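当前位置：首页 » 旅行互助 » 动物园与野生动物园 » Skotetti 野生动物园

带孩子去 Skotetti 野生动物园，住 Plometstead 还是住 Laltside？一天够不够？

小满妈妈

四月份打算带两个孩子去 Skotetti 野生动物园，大的八岁，小的四岁，同行的还有我母亲，六十多岁，腿脚可以，但是走久了膝盖会疼。我们不开车，全程坐公交。看了园方的介绍，也翻了这个版里以前的帖子，有些信息对不上，有几件事想问问去过的人。

第一，住在哪里。Plometstead 镇上旅馆多，Laltside 那边看地图离园区更近，但是好像只有自炊式的度假屋，没有正经旅馆。我们四个人，倾向于能自己做早饭和晚饭的地方，小的那个吃东西比较挑。

第二，一天够不够。老大最想看夜行动物馆和爬行馆，老二只关心水獭和企鹅。有人说半天就逛完了，有人说两天都不够，差别太大。

第三，公交。以前的帖子里说 231 路直达正门，也有人说要在 Whitcombe 换车，哪个是对的？

第四，园内吃饭方不方便，能不能自己带吃的进去。

第五，喂食和讲解要不要提前预约，四岁的孩子能不能参加。

另外如果下雨怎么办也请说说，四月的天气我心里没底。先谢谢各位。

补充：我们会在那边住三个晚上，中间有完整的两天可以用，第一天下午才到，最后一天早上就走。

Gavin Kerr

去年四月我们一家五口去过，住的是 Laltside，待了四个晚上，按你的顺序说。

住宿。不开车的话，两个地方都能住，区别在晚上。Plometstead 有超市、药房、几家饭馆，晚上七点以后还能买到东西。Laltside 只有一家小店，下午五点半关门，卖牛奶、面包、鸡蛋、冷冻豌豆和一些罐头，肉类要碰运气。如果打算自己做饭，先在 Plometstead 把两天的东西买齐再坐车过去。超市就在汽车站后面那条街上，从站台走过去三分钟。

Laltside 的度假屋分两片，河边一片，坡上一片。河边的离公交站近，走路五分钟，坡上的要爬一段，带着行李和老人不建议选坡上。订之前问清楚在哪一片，很多房源的页面上只写“Laltside 村内”。押金各家不一样，我们那家收 300，退房检查之后第三天退回来的。

厨房里有什么也要问一下。度假屋的厨房差别很大，有的有整套灶具和大烤箱，有的就是一个电磁炉加一个台式小烤箱，烤四人份的东西要分两次。如果只是热一热面包、烤几块鸡腿，小烤箱也够用。调料除了盐和胡椒，基本都要自己带。

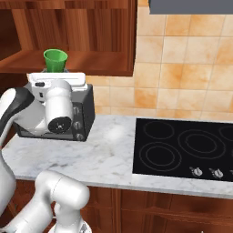
白色大理石台面上的黑色台式烤箱

公交。231 路到正门，这个没错，但是它只在学校假期和周末走正门，平时停在园区东侧路口，下车后还要沿着路边走十五分钟，那段路没有人行道。192 路从 Plometstead 出发，经过 Whitcombe 和 Laltside，在园区南门停。以前南门不开，所以老帖子里都说要在 Whitcombe 换车，现在南门开了，不用换。你们住 Laltside 的话直接坐 192，三站。住 Plometstead 坐 192 要绕一大圈，还是等 231 好一些。

192 白天一小时一班，最后一班从南门往 Laltside 方向是下午五点十分，错过了只能打电话叫出租车，从 Plometstead 开过来要等很久。我们第二天就差点错过，小儿子在礼品店里不肯出来。司机收零钱，也能刷卡，婴儿车不用折叠。

时间。我的建议是买两天票，第二天的票加得不多。园子是依着山坡修的，从正门进来一路往下，南门在最低处。从南门进就是一路往上走，老人会累。园内有接驳小车，每半小时一趟，从南门开到山顶的猛禽区，免费，拿着门票就能坐。早上进南门先坐小车上山顶，然后慢慢往下走，最后从南门出来坐公交，这样你母亲的膝盖会好受很多。

我们是这样安排的：

第一天上山顶，看猛禽，看袋鼠和小袋鼠的草场，中午在半山的咖啡馆吃饭，下午看爬行馆。
第二天看企鹅和水獭，上午十一点水獭喂食，然后是夜行动物馆，下午孩子们在游戏场玩到回家。

夜行动物馆里面很暗，进去以后要站几分钟眼睛才能适应。我女儿那时候五岁，刚进去有点怕，拉着手走到第二间就好了。里面不能用手电和闪光灯，手机屏幕也要调暗，有工作人员提醒。馆里白天黑夜是颠倒的，下午三点以后动物开始不怎么活动，上午看最好。爬行馆正好相反，上午很多都趴着不动，中午以后灯底下热起来了才肯出来。

吃饭。可以自己带，野餐桌在草场旁边和企鹅池后面，草场那边有鹅，会过来抢，三明治不要放在桌边上。咖啡馆有儿童餐，汤和面包还可以，薯条一般，十二点半到一点半排队很长。

预约。普通的喂食讲解不用预约，到点站过去就行。近距离接触蜥蜴和蛇的那种小班要预约，最小六岁，所以你家老二参加不了，老大可以。小班一次 21 块，不含门票，我大儿子参加过，二十分钟，摸了一条地毯蟒，讲解员讲得不错。当天早上在南门售票处也能问有没有空位。

Arlindo Queiroz

我对上面有几点要更正和补充，我住在 Whitcombe，园子的年票买了好几年了。

231 路从这个冬天开始改了，学校假期每天都走正门，平时也有上午的两班走正门，车头的牌子上会写“经正门”。看到没写的那班就不要上，等下一班。时刻表贴在 Plometstead 汽车站二号站台，网上那份有时候更新得慢。192 路 Gavin Kerr 说的是对的，末班时间夏天会晚一些，四月还是五点十分。

接驳小车遇到大风会停，停的时候南门口会挂牌子。万一停了，可以走左边那条缓坡，绕一点，但是没有台阶，轮椅和婴儿车都走那条。右边的路近，台阶很多，扶手只有一侧有。

水獭喂食一天有两次，上午十一点和下午两点半，下午那次人少。企鹅是中午十二点和下午三点一刻，四岁的孩子要站到前排，后面什么都看不见，提前十分钟过去就行。前排的矮墙到我女儿下巴那么高，她四岁半。

下雨的话，室内能待的地方有爬行馆、夜行动物馆、昆虫屋，还有一个放短片的小厅，加起来可以待半天。昆虫屋很小，里面温度高，外套要脱掉拿着。草场那边下雨就很泥，从那里出来鞋底全是泥，最好带一双替换的鞋。如果一整天都下大雨，我会把那天改成去 Plometstead 的小镇博物馆和室内泳池，第二天票可以在七天之内用，不必是连着的两天，售票处盖章就行。

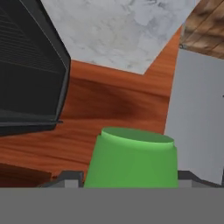
住宿方面我的看法和上一位不完全一样，带四岁孩子和老人，我会选 Laltside 河边，但要早订，四月份有复活节假期的那几周基本在年初就订满了。Whitcombe 也有几家度假屋，在 192 路上，比 Laltside 多坐四站，价格低一些，村里有一家面包房，早上六点半开门，周边安静，没有饭馆。亲戚来的时候我帮他们看过几处，给你的建议是问清楚厨房的材质和退房要求，有浅色石头台面的房子规矩往往多一些。像上图里那种白底带灰色云纹的大理石，柠檬汁、醋、番茄酱滴上去要马上擦掉，留了印子有的房东会从押金里扣，木头的地方则是怕烫，热锅记得垫东西。孩子在厨房吃早饭的话，跟房东要两块桌垫，一般都有。垃圾分三个桶，收垃圾的日子贴在门后面，走的那天早上要把桶推到路边。

再说一下带什么。山顶风大，四月我还是穿厚外套，孩子要有帽子，最好是带绳子的。水可以在园里接，咖啡馆旁边和爬行馆门口各有一个接水的地方。南门有储物柜，投币的，柜子不大，放得下一个双肩包，放不下行李箱。所以最后一天早上就不要想着拖着箱子再去看一眼了。

夜行动物馆午间要关一小时做清洁，十二点半到一点半，这个园方的介绍上写得很小，很多人都是走到门口才知道。按上面那位的安排，看完十一点的水獭直接过去，刚好能赶在关门前看完，不要中间停下来吃东西。

两个孩子想看的不一样，大人又有两位，可以分开走。老大跟一个人去爬行馆的小班，小的跟另一个人在游戏场，游戏场就在爬行馆斜对面，有长椅，外婆坐着也能看到孩子。

路过的老徐

半天就够了，看完企鹅就走。门票不便宜，咖啡也贵。我们开车去的，停车场要走很远。公交没坐过。

小满妈妈

谢谢三位，信息很有用。Laltside 河边的房子我发了两家的询问，一家已经满了，另一家还有我们要的三个晚上，厨房是小烤箱加两个灶眼，押金也是 300，准备订这家。

行程打算这么排：第一个完整的白天从南门进，坐小车上山顶，中午自己带饭，下午老大上小班，我母亲带小的在游戏场。第二个白天上午水獭，接着夜行动物馆，下午三点一刻看企鹅，然后赶五点十分之前的车回去。

还有一个问题，从 Plometstead 到 Laltside 那天，我们下午四点多才下火车，买完菜再坐 192，还赶得上吗？

Arlindo Queiroz

赶得上。Plometstead 往 Laltside 方向的末班和南门那边不是一个时间，四月是晚上六点四十，前一班是五点四十。火车站到汽车站走路八分钟，过马路那里有红绿灯。你们可以让一个人带着孩子和行李在汽车站里面坐着等，另一个人去超市。候车室里有厕所，六点锁门，锁了以后就只能在站台上等。

上车跟司机说在 Laltside 河边那站下，报站的屏幕经常不亮。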